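Storm kit, quick version

Wind warning out for Gullenside and the low ground past Tedville, so do this tonight.

Charge phones and the power bank first. Then water – fill clean jugs, one gallon per person per day, three days minimum. Torch batteries, meds, papers in a zip bag.
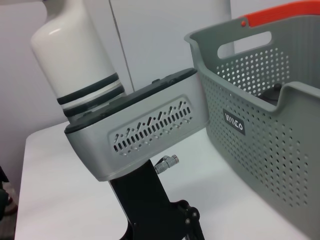 Next the yard. Chairs, trash cans, anything loose goes in the garage. Park away from trees. Check teh gutters if it's still calm out, otherwise leave them.

Radio on overnight, volume up. Power goes – keep the fridge shut. Generator stays outside, allways.

Updated 30/12/2024, Samah Mahrous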